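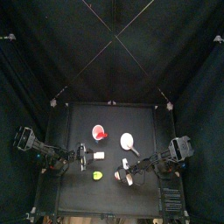

May, ink bench, started 8:20 a.m.

Third go at the gall ink for the Ellstead registers. The second batch went down well on the page but feathered along the ruled lines, and by the end of the week it had thrown a sludge in the bottle that I couldn't shake back in. So this one gets a longer steep and less iron, and I'll leave the gum out until the end. Colour checks need a white ground, and a cup does better than a saucer because you get the thin edge and the full depth of the liquid in one look. Something like the one with the red rim and the white interior is right for it, only don't judge the brown up against the red. Look down into the middle. Last time I was calling the extract by what I saw in the brown glass jar, which is useless.

Galls. Weighed out 200 g from the Leclerc bag, the one with the torn label, not the new one. Went through them on newspaper and took out anything that rattled or was all dust inside. 194 g left. The ones with an exit hole are lower in tannin, according to the older books, and I used to pick them all out. Haven't bothered this time. The bag is mostly holed ones and I'd have nothing left.

Crushed in the iron mortar at first, then remembered why we stopped doing that (grey streaks all down the pestle, and iron going in before it's wanted). Switched to the stone one. The portion that had been in the iron mortar went in with the rest, so note that. It was a couple of handfuls. Aim for pieces like coarse pepper. Finer than that and it takes all day to strain.

Water. 900 mL rainwater from the barrel, put through a coffee filter. Tap water here is hard and I think it's part of what made the second batch go cloudy, but I changed the galls at the same time so I can't prove it.

9:45. Galls and water into the big glass jar, cloth over the top, elastic band. On the shelf above the radiator. It's not on, but the pipe behind it keeps that shelf a bit warm.

Day 2

Surface has a few bubbles. Smells like wet leaves and a little like tea. Liquid in the white cup is pale straw at the edge, toast brown in the centre. Stirred with the glass rod. Do not use the steel spoon. The steel spoon is now in the drawer with tape around its handle.

Did the paper tests while waiting. Three stocks: the Juvent laid, the plain cartridge, and an offcut from the back of one of the damaged Ellstead volumes, which is a rag paper with hardly any size left in it. The offcut is the one that matters. Brushed a weak gelatine size on half of it and hung it up on the line by the window. The Juvent was the best-behaved of the three with batch two and I expect it'll take anything.

Day 4

Some white fur on top, an islet of it near the wall of the jar. Lifted off with a card. The old recipes leave it and even encourage it, and there's a fair argument that the mould helps turn the gallotannic acid to gallic, which gives a blacker ink that holds better. I'm leaving the next lot alone and will see what it does. If it goes pink or smells bad, out it goes.

The sized half of the offcut has cockled. Pressed it overnight between blotters under the dictionary. Flat enough now.

Day 7

Fur across most of the surface, grey-green in places. Smell is earthy, not foul. Extract is much darker. In the cup it's the brown of strong coffee right through, with a reddish edge where it thins up the side. Batch two never got near that, and I now think I simply cut it short.

Strained through muslin, then through paper. The paper clogged twice. Next time let it settle overnight and pour off the top first. Squeezed the muslin at the end, which I know puts fines through, and then had to filter that part again by itself. More trouble than it was worth for the little it gave.

Reduced on the hot plate on low, with the window open. Don't let it boil. It got away from me once when I answered the phone, and there's a tide mark on the beaker to show for it. Final volume 236 mL. That's less than I wanted but it will fill the small bottles, and the strength is good.

Iron. Ferrous sulphate, from the green jar. The crystals had gone a bit rusty on the outside so I picked out clean ones from the middle. I've gone to a lower proportion than batch two, closer to the Emby recipe, which is written for this kind of paper and says plainly that too much iron is what burns through the page in the long run. Dissolved it separately in a little warm rainwater and added it in three pours, stirring between.

It goes black at once, or looks it. In the cup it's more of a violet grey where it thins out. On the page it goes down a weak grey-brown and you have to leave it. I wrote a line on each stock at 2:10 p.m. and came back at four. By then the Juvent line was a proper dark grey and the cartridge was close behind it. The unsized half of the offcut had feathered as badly as before. The sized half was clean, with a crisp edge on the downstrokes and only a bit of spread at the joins where the nib had lingered.

So the feathering is the paper's doing more than the ink's, at least on that stock. I should have sized a piece at batch one.

Gum arabic. Soaked the lumps overnight in just enough water to cover, strained out the bark, stirred it in by the teaspoon. Two teaspoons and it still ran off the nib too fast. Three was better. At four it started to sit up shiny and take forever to dry, so stop at three. (I'd gone to four in half the batch, in the second beaker. Mixed the two back together. Call it three and a half.)

One clove in each bottle against mould. No evidence from me that it does anything. The bottles with cloves from last year are clear, but so is the one I forgot.

Day 8

Lines on all three stocks are fully black this morning. The sized offcut is the best thing I've had out of this project. Wet-finger rub on the Juvent: no lift. Same on the sized offcut, a faint grey smear that came from the surface and not from the letter. Bend test along the line, no cracking.

pH strip on the ink reads quite acid, as you'd expect. Emby suggests crushed eggshell to bring it up. I tried that on a spoonful in a dish and it fizzed, went muddy and dropped a pale sediment within the hour. Not doing it to the whole batch. If someone else wants to try, take it from the small bottle with the chipped cap and please write down how much shell.

For whoever does the register repairs: use this only on the loose replacement labels and the new index leaves. Nothing iron goes on an original page. Size the leaves first, both sides, and give them a night under weight. Steel nibs will corrode in it, so wipe them between lines and dry them properly before they go back in the tin. The gold-coloured ones hold up longest but I find them scratchy on the laid paper.

To do
Tape a strip of each stock in the south window, half covered with foil, and leave until the end of summer.
Label the bottles "batch 3, May" with the gum amount.
Order more galls. Ask whether they can send unholed ones.
New coffee filters.
Wash the muslin by itself. It has already done one tea towel.
Look at the bottles for sludge in a fortnight and write the result under this entry.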